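Saubere Greifdaten: Regeln für den Klötzchentisch

Zwei Arme, ein Tisch, eine Handvoll Bauklötze – mehr braucht es für den Einstieg nicht, und es macht riesig Spaß! Unsere Regeln bei Kalta haben wir seit Oktober fest.

1. Vor dem Start
Greifer langsam anfahren, Handkamera prüfen. Beide Fingerspitzen müssen im Bild sein.

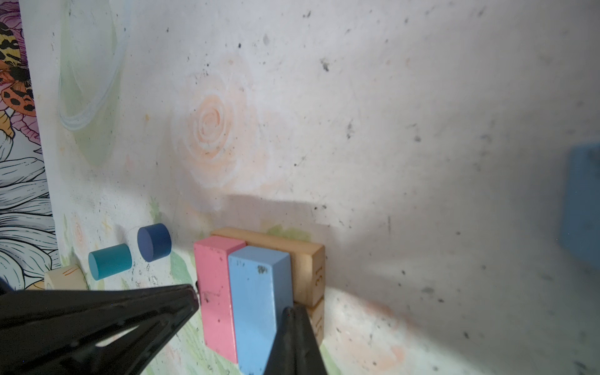
2. Klötze legen
Abstände zwischen den Teilen ruhig variieren, auch mal alles eng zusammen.
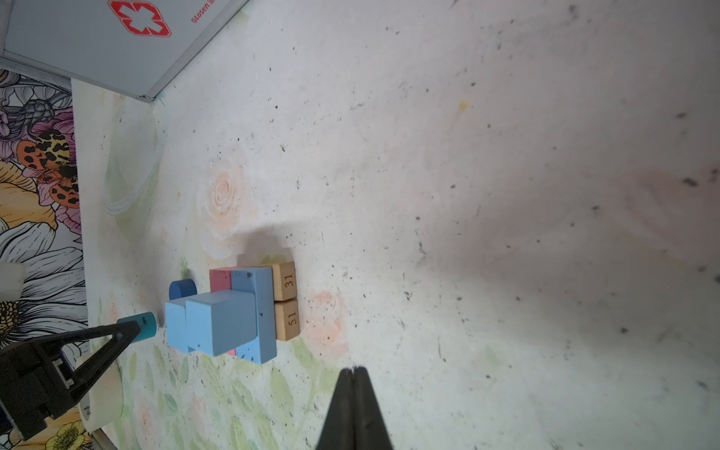

Benennt jedes Teil im Protokoll eindeutig, sonst sucht ihr später ewig. Farbe und Form reichen oft. Bei den Holzklötzen nehmen wir die Zahl dazu, also 31 und 51, auch wenn sie quer steht. Aigars Avotiņš hat so 166 Durchläufe an einem Nachmittag sortiert, großartig!

3. Zwei Arme
Immer nur ein Greifer am Stapel, der andere wartet mit Abstand. Kabelbögen vor jeder Serie kontrollieren.

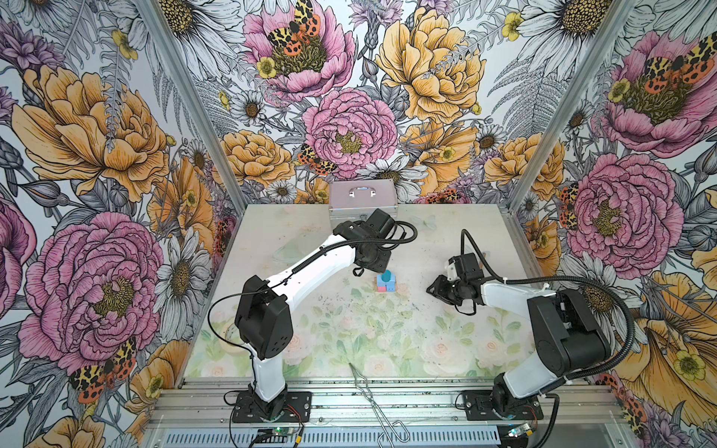

4. Abschluss
Nach 300 Durchläufen Pause, Greifer reinigen, Kameras neu prüfen.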